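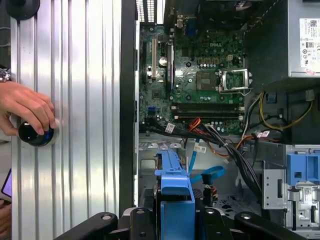 Hutilis Practice Tower
Used desktop computer for assembly and repair training

Sold by Trirka
Condition: used, not guaranteed to start
Supplied without processor or memory

The Hutilis Practice Tower is a second-hand office desktop prepared for people learning to build and repair computers. It is meant to be opened, stripped and put back together many times. It is sold as a training piece and should not be bought as a working computer.

The processor and memory are taken out before sale. The main board, power supply and internal cables stay in the case. Learners can practise working the socket lever, lining up a processor, fitting memory, changing the coin battery and routing cables in a case where there isn't much spare room.

What you get

Metal desktop case with side panel
Main board, fitted
Power supply, fitted
Power and data cables
Coin battery, in its holder
Bag of mixed case screws
Printed work sheet with parts list

Not included: processor, memory, processor cooler, drives, mains lead, screen, keyboard, mouse, tools.

About the board

Boards vary from batch to batch. The one shown carries the Dell name. The processor sits in a socket with a metal retention frame and a lever. Memory goes into long slots with a latch at each end, and there are expansion slots for practising with add-in cards.

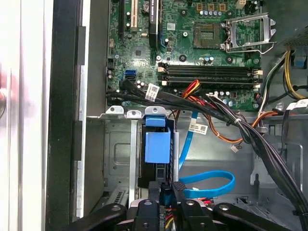 Main board with the processor socket open and the memory slots empty.

The contacts inside the socket bend easily. We look over every socket before packing, and a tower with bent contacts is sold through our parts list instead. Contacts bent after delivery are treated as wear. If a tower is going to be stored between courses, lower the frame and keep the socket covered.

Cables are left in the case much as they came from the office. We do not tidy them. Some buyers have asked for them to be tied back, but finding which cable goes where is one of the tasks on the work sheet. White barcode labels may still be on the cables and can be left on or peeled off.

Using it in a class

Lay the case on its side with the open side up and plan for two learners to each tower. Allow enough bench space to put the side panel down flat. A small dish for screws is useful.

The work sheet has three tasks:

1. Name and mark the main parts.
2. Fit and remove the practice processor and memory.
3. Disconnect the data and power cables, then reconnect them from your own notes.

The practice processor and memory come in the Tevlow Parts Pack, sold separately. They are dead parts of the right size and shape. Order the pack with the tower so that we can match it to the board you are being sent. We can't match a pack afterwards without the board number.

Safety

Keep the tower unplugged for all the tasks above. The power supply is a sealed unit and must not be opened, even when the tower has been unplugged for a long time. Edges inside the case can be sharp. Coin batteries must be kept away from small children.

Prices

Set of 20 towers: £1,099
Set of 20 towers with matched Tevlow Parts Packs: £2,770

Single towers are sold when we have odd ones left over. Please ask before ordering. Prices include delivery to a ground floor address. Sets come on a pallet, so tell us if there are steps or a narrow gate.

Delivery and returns

Orders placed in January can take longer, as that is when most colleges buy. Unused towers can be returned in the box they came in. Opened Parts Packs can't be returned.

Old towers can go back to us for recycling when the next set is delivered. The driver needs them stacked and ready.

Questions about matching parts or larger orders go to Lino Testa at the Trirka sales desk. For the full-size server case, see the Domínguez training range.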